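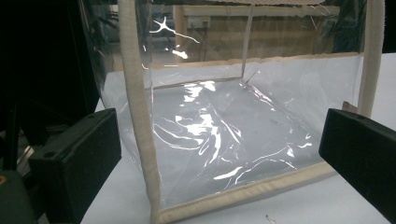

Clear pouch with beige fabric binding, standing open on a white table.

Home | Visits | Workshops | Materials | Contact
Reading time: 3 minutes

A visit to the Gularov pouch works
10 January 2021

Gularov makes clear plastic bags and pouches for bedding, blankets and knitwear. I went round the works in August with a small group from the trade, and these notes have been sitting in a folder since then.

The building is on the Derberg estate, behind a tile warehouse. Parking is at the back. We signed in at 8 and were given a locker for coats and bags, as loose fluff and hair are a nuisance on clear film.

The cutting room comes first. Film arrives on rolls and is laid out on long tables, then cut to a paper pattern for small orders or with a press for large ones. A boxed pouch takes more cutting than a flat one, and the offcuts go into sacks by the door and are sold on. Gularov keeps 14 standard sizes and will cut others if the order is for 300 pieces or more. Below that they will quote, but the price per piece goes up quickly.

The sewing room is next door and is much louder. The panels are joined along their edges and the join is covered with fabric binding. White used to be the usual colour. More customers now ask for cream or beige, which shows marks less in a cupboard.

I had assumed the binding was mostly for looks. It does a good deal of the work. Thin film has very little stiffness, and a box shape made from it with bare seams tends to sag. With a strip of soft tape up each front corner and along the bottom, the sides stay up well enough for someone to put a folded blanket in with both hands. The tape also covers the cut edge, which can be sharp on the heavier films.

Corners are the slow part. The binding has to turn without bunching, and on a new operator's work this is where the faults turn up. Training on corners takes 7 weeks -- longer than I would have guessed -- and in that time the pouches go to the seconds shelf unless a supervisor passes them.

Checking is done on white tables under strong overhead lights. Each pouch is opened out and stood on its base, and the checker looks at the seams and the run of the tape. The film throws back a lot of glare, so small scratches are hard to see straight on and the pouch has to be turned. Wrinkles in the floor panel are not counted as a fault. They come from folding and mostly ease out under the weight of whatever is packed inside. A split seam or a gap in the binding is a fault, and so is tape that has missed the edge.

Packing was quiet on the day. Finished pouches are folded flat and boxed by size, and the stacks waiting to go out were marked for Troris, a bedding wholesaler, and Cervantes, who sell blankets by post.

We finished in the canteen with tea and a short talk on film thickness. Samples were handed round in three weights. The lightest creases as soon as it is picked up, and the heaviest is stiff enough to make folding awkward. I would take the middle one for blankets.

Visits are free but have to be booked, with no more than eight people in a group. Flat shoes are needed for the cutting room. Seconds are sold from a table near reception, cash only.

Previous | Next | Back to Visits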